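House Rules for Collecting Demos: the gallery

I've been putting off this page for months, and then Eltham asked (nicely, twice) for something they could send to new people before their first shift. So here are our working rules for hand-held gripper sessions, in gallery form, with me chatting underneath. The long version is the Sketis handbook and it's 246 pages, and I love it dearly, but I'm not going to make you read it on a bus!

Quick background for anyone coming in cold. We record people doing ordinary desk jobs with grippers they hold in their hands, and the recordings get used to teach arms to do the same thing. Our target for the Cinalitz set is 3,000 clean demos. We passed 1,000 in January, and most of the rules below got written on the way there, usually the morning after something annoying. 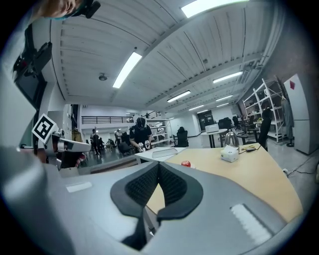 Rule one is pads before anything. Look at the pads on both jaws when you pick the gripper up and again when you put it down, and write it on the sheet even if it's fine. Grit in the texture changes how things slip, and you won't notice by feel. You want both faces of that V looking like the dark mesh ones here, all the way down to where they meet. While you're at it, look over the square marker too. A lifted corner on a marker can spoil a whole morning of tracking and I'm still a bit sore about the time it did.

Next one is cables, my personal crusade. Anything crossing the desk gets moved out of the reach zone or taped flat, and anything crossing the floor gets walked around. If you're in a headset, somebody without one is your spotter, and the spotter doesn't look at their phone. Yes, even for a short take.

Objects: keep them light, keep them dull, keep them few. A fake apple is great, a tissue box is great. Glass is allowed, but only one piece per setup and never near the edge (the Šimkus people wanted it banned completely, we argued for a week, this was the compromise).

Chairs get pushed back before you hit record, and if you're only watching, stay well behind the operator and keep your voice down.

Last thing, breaks. After 14 takes you stop, put the gripper down and shake your hands out. It feels silly when you're on a roll, but tired wrists make wobbly demos and we end up tossing them anyway.

More pictures when I get the charging station rules typed up.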